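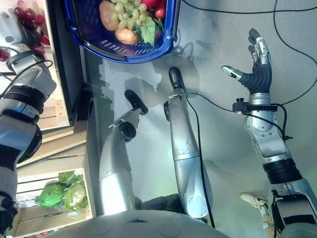 Kokora Play Market Stand
Made by Undora. Item no. 107

We've been fans of the Kokora since the first one came out of its carton in our Idevcombe store, and the new version is even more fun. It's a full market stall at child height, with a counter on one side, a shelf on the other and a striped canvas awning that really does make it feel like Saturday shopping!

The frame goes together with 6 bolts and the hex key in the box. Set it up on a flat floor and tighten everything once the shelf is in. Two grown-ups can do it in around 20 minutes – the awning is the fiddly bit, so save it for last.
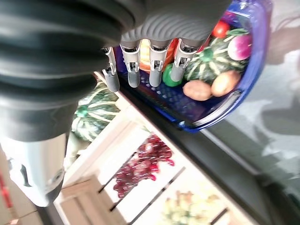
Toy vegetables in a blue basket, with more produce in a pale wooden crate. Play food, baskets and crates sold separately.

What we love most is how much room there is for making things up. Kids write their own price signs on the chalkboard panel, argue over change, run out of carrots and close early for lunch. The counter is deep enough for two storekeepers, and there's a hook at each end for paper bags.

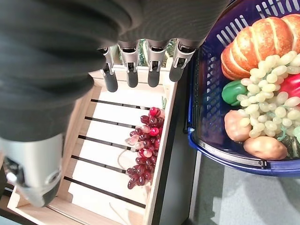
The awning comes off for washing (cool water, hang to dry), and the chalkboard wipes clean with a damp cloth. Spare bolts and replacement awnings are always in stock.

Suitable from age 3
Color: natural with green or yellow awning
In the box: frame, shelf, awning, chalkboard panel, hooks, bolts, hex key
Pairs well with: Åberg play scales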